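トップ　センター概要　研究グループ　公開事業　刊行物　採用情報　アクセス

公開事業 > 研究所公開 > 講演・実演の記録 > インタビュー

仮想の部屋で腕を動かす　研究所公開・実演担当者に聞く

Dastero 技術研究センターは8月、研究棟の一部を開放し、研究所公開を実施した。事前申込制とし、来場者は110名であった。本稿は、シミュレーション実演を担当した作業環境グループのカリーヌ・ペロン（Karine Perron）主任研究員と、技術支援室のビエンベニド・ディマクランガン（Bienvenido Dimaculangan）技師に、終了後に行った聞き取りをまとめたものである。聞き手は広報室が務めた。発言の一部は、両名の確認を経て、趣旨を変えない範囲で整理している。

今回の公開で中心に据えられたのは、計算機の中に作られた室内でロボットアームを動作させる実演である。実演には、同センターが内製したシミュレーション環境「Zuvum」が用いられた。会場は研究棟二階の第二実習室で、来場者は前方の投影面で仮想の室内を見ながら、技師による操作と解説を受けた。一回の定員は18名、所要時間は四十分とし、午前10時の回から順に案内を行った。

実機の動作を期待して来場した方も少なくなかったと思われる。この点についてペロン主任研究員は、準備の段階からグループ内で議論があったと述べる。

「実機をお見せすれば、動いているというだけで関心を持っていただけます。一方で、私どもの日々の業務の大半は計算機の前で行われています。公開の趣旨が研究所の普段の仕事を知っていただくことにある以上、普段使っているものをそのままご覧いただくのが筋であろうと考えました。見栄えの点で不安がなかったとは申しません。」

ディマクランガン技師は、当初、実機による実演を推していた一人である。

「技術支援室としては、安全柵の配置図まで引いておりました。ただ、第二実習室の広さでは、柵を設けると後方の方から手先がほとんど見えません。計算機の中であれば視点を自由に選べますので、最後列の方にも手先の動きを追っていただけます。図面は来年以降のために保管してあります。」

仮想の室内は、食卓を置いた居室を想定して構成された。研究用の環境には、均一な床と作業台だけを置いた簡素なものもある。同グループがあえて家具の多い室内を採用した背景には、家庭や小規模な事業所での利用を視野に入れた研究課題「Bangera」の存在がある。

「作業台だけの環境では、腕はたいていの方向から近づくことができます。人の暮らす部屋はそうはいきません。椅子の背があり、卓の縁があり、鉢植えがあります。手先が目的の位置に届くかどうかという問いに、途中で何にも触れずに行けるかという問いが加わります」とペロン主任研究員は説明する。

実演は三部で構成された。第一部では手先を空中で移動させ、第二部では卓の周辺に置かれた物への接近の仕方を示し、第三部では物の受け皿となる器具の近くでの動作を取り上げた。各部の間には質問の時間が設けられた。
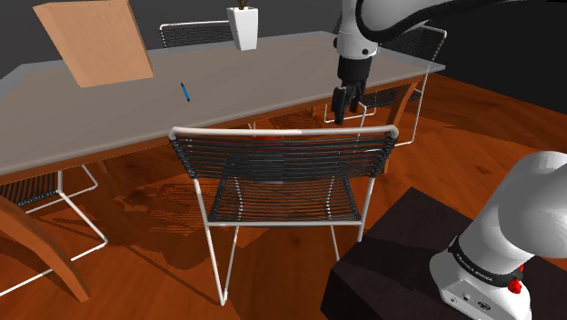
第一部の解説で最も時間が割かれたのは、物をつかむ前の段階についてである。来場者の関心は把持の瞬間に集まりやすいが、計画の難しさの多くはその手前にあると両名は口をそろえる。灰色の卓の上に青いペンが一本あり、白いアームの手先は何もつかまずに卓の端の先で指を下に向けている。このような状態を示しながら、ディマクランガン技師は、ペンまでの経路を来場者に考えてもらう時間を設けた。黒い紐を張った椅子の背が卓面より高く出ていることに気づき、低い位置から横に進む経路は避けるべきだと指摘した中学生もいたという。

「たいへんよい着眼でした。椅子の背は人にとっては背もたれですが、計画を立てる側にとっては障害物です。しかも紐を張った背もたれには隙間があります。隙間のある物体をどのような形状として計算に渡すかは、私どもの間でも意見が分かれるところです。板として扱えば安全側に倒れますが、通れるはずの場所が通れなくなります。」

形状の扱いについては、午後の回でも質問が相次いだ。製造業に勤務しているという来場者からは、細い部材を一本ずつ正確に再現すると計算が重くなるのではないか、との指摘があった。ペロン主任研究員の回答は次のとおりである。

「ご指摘のとおりです。Zuvum では、見た目を描くための形状と、接触を判定するための形状を別々に持たせています。画面には細い線が一本ずつ描かれていても、接触の計算では何本かをまとめた単純な形に置き換えている場合があります。どこまで単純にしてよいかは課題によって異なります。つかむ対象の近くでは細かく、遠くでは粗く、というのが基本的な方針です。」

この二重の持ち方は、来場者にとって分かりにくい部分でもあった。ディマクランガン技師は、午前の回では言葉のみで説明し、午後の回からは実習室の白板に略図を描いて補ったという。広報室が回収したアンケートは80通で、このうち自由記述欄には「見えている形と計算している形が違うという話が印象に残った」との記載が複数見られた。他方、「専門用語が多い」「投影の文字が小さい」との意見も寄せられており、次回の課題として担当者間で共有されている。

影や光沢の表現についても質問があった。床の木目や家具の影まで描き込む必要があるのか、という趣旨のものである。

「動作の計算だけであれば、影は不要です。しかし、カメラの画像から物の位置を推定する処理を試す場合には、影も光沢も無視できません。実際の部屋では、光る床に家具の影が落ちます。影を物体の縁と取り違えるような処理であれば、早い段階で分かったほうがよいのです」（ペロン主任研究員）

もっとも、同主任研究員は、描画の精細さがそのまま研究の信頼性を意味するわけではない点に注意を促す。見た目が現実に近いほど、見る側は摩擦や重さまで現実どおりであるかのように受け取りやすい。実演の冒頭で、画面に映る室内がすべて計算機によるものであることを毎回説明したのは、このためである。

実演の準備に要した期間について尋ねると、ディマクランガン技師は、室内の構成そのものは既存の資産を用いたため短期間で整ったと答えた。時間を要したのは、事前の動作確認である。

「公開までに、同じ室内で420回の試行を行いました。初期の姿勢や物の位置を少しずつ変えて、来場者の前で予期しない停止が起きないかを確かめるためです。停止そのものは研究上よくあることで、恥ずべきことではありません。ただ、四十分の枠の中で再起動に五分を費やすわけにはいきませんので、原因の分かるものは事前に直しておきました。」

試行の記録の管理には、所内の記録システム「Stumeo」が使用された。Stumeo は、試行ごとに初期条件、使用した版、担当者の所見を一組として保存するもので、技術支援室が運用している。ディマクランガン技師によれば、所見欄の記入が最も滞りやすい。

「数値は自動で残りますが、所見は人が書かなければ残りません。若い職員には、一行でよいから必ず書くようにと言っています。『手首の向きが気になった』という程度の記述が、半年後に役立つことがあります。今回の準備でも、昨年度の所見を読み返して、アームの台座の位置を決め直しました。」

台座の位置は、第三部の内容と深く関わる。第三部では、床に置かれた水切りかごの周辺での動作を扱った。卓上と比べて床に近い位置では、アームは上方から大きく折れ曲がる姿勢をとることになり、肘にあたる部分や前腕が周囲の物に近づく。台座が遠すぎれば届かず、近すぎれば折り畳む余地がなくなる。

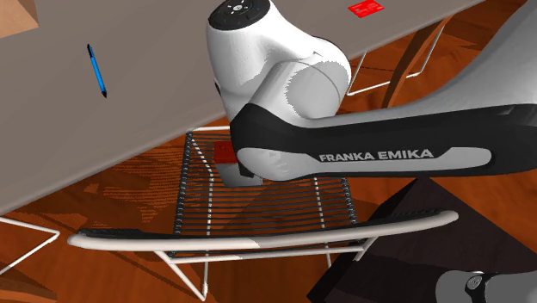
「手先の位置だけを見ていると、届いているから問題ないと判断しがちです。しかし、手先が届いたときに腕の残りの部分がどこにあるかは、別に確かめなければなりません」とディマクランガン技師は続けた。実演の中でも、手先の位置を保ったまま肘の位置だけを変える動作を示し、同じ目標に対して複数の姿勢がありうることを説明したという。関節に余裕のある腕では、どの姿勢を選ぶかが計画の結果を左右する。

水切りかごを題材に選んだ経緯について、ペロン主任研究員は、細い棒が密に並ぶ器具が Bangera の課題に適していたと述べた。棒と棒の間に物を差し入れる、あるいはそこから取り出すという作業は、人にとっては意識するまでもない。しかし、指の幅、棒の間隔、対象物の傾きという条件が同時に関わるため、方式の違いが結果に表れやすい。

「平らな面に置かれた物であれば、上からまっすぐ下ろすという定石が使えます。棒の間にある物は、少し傾いているかもしれませんし、隣の棒が指の入る場所をふさいでいるかもしれません。定石の外側にある条件を、できるだけ身近な器具で示したいと考えました。」

来場者のうち、保護者とともに参加した小学生からは、ロボットは皿を割らないのか、という質問が出た。これに対しペロン主任研究員は、計算機の中では割れるという現象をまだ扱っていないと率直に答えている。

「割れることを再現するには、材質や当たり方について多くの仮定が必要になります。現在の Zuvum では、どの程度の力で接触したかを記録し、その値が定めた上限を超えれば失敗とみなします。お子さんには、『割れたかどうかは分からないけれど、強く当たったことは分かる』とお話ししました。納得していただけたかどうかは、少し心もとないところです。」

質疑では、シミュレーションで得た結果を実機に移す際の手順にも関心が寄せられた。同グループでは、仮想環境で一定の基準を満たした動作に限り、速度を落として実機で確認する手順を定めている。確認には必ず二名が立ち会い、一名は停止操作に専念する。この手順は所内規程に基づくもので、研究課題の種別を問わず適用される。

ディマクランガン技師は、実機への移行に際して生じる差の多くは、目立たないところに原因があると指摘する。

「床がわずかに傾いている、配線が関節に引かれている、といったことです。仮想の部屋の床は完全に水平で、配線は引っ張られません。差が出たときに、計画の方法を疑う前に水準器を持って行くようにと、新しく来た方にはまずお伝えしています。実習室の床も一度測りましたが、窓側がやや低くなっておりました。」

公開当日の運営について、両名はいくつかの反省点を挙げた。第一に、午後の早い時間帯に申込みが集中し、受付前に待機の列が生じたこと。第二に、第二実習室の空調の風が投影面のそばの席に直接当たり、途中で席を移った来場者がいたこと。また、解説資料は日本語版のみの用意であったが、英語版の希望が受付で寄せられた。英語版は現在、ペロン主任研究員の監修のもとで作成が進められており、完成後は本ページに掲載する予定である。

来場者が自ら操作できる時間を設けてほしいとの要望も多かった。これについてペロン主任研究員は、前向きに検討したいとしつつ、操作装置の台数と一回あたりの定員との調整が必要であるとの認識を示した。

「画面を見て考えていただく時間と、手を動かしていただく時間は、本来どちらも要ります。今回は前者に絞りました。操作の体験を加えるのであれば、定員を減らすか、回数を増やすかのいずれかになります。経路を考えていただく時間は残したいと思っております。今回、私どもが最も多くを学んだのはその時間でしたので。」

最後に、今後の研究の予定を尋ねた。Bangera では、家具の配置を変えた複数の室内を用意し、同一の動作計画がどの程度通用するかを調べる段階に入る。ディマクランガン技師の所属する技術支援室では、Stumeo の所見欄を音声で入力できるようにする改修を進めている。滞りがちな記入を少しでも減らすためとのことであるが、実習室は換気の音が大きく、認識の精度についてはなお検証を要するという。

聞き取りは研究棟一階の会議室で、午後4時から行われた。なお、実演の解説資料（日本語版）は広報室の窓口で配布している。郵送を希望する場合は、返信用封筒を同封のうえ、広報室宛てに申し込まれたい。

（文責　Dastero 技術研究センター　広報室）

お問い合わせ　サイトポリシー　個人情報の取扱い　© Dastero 技術研究センター　ページの先頭へ戻る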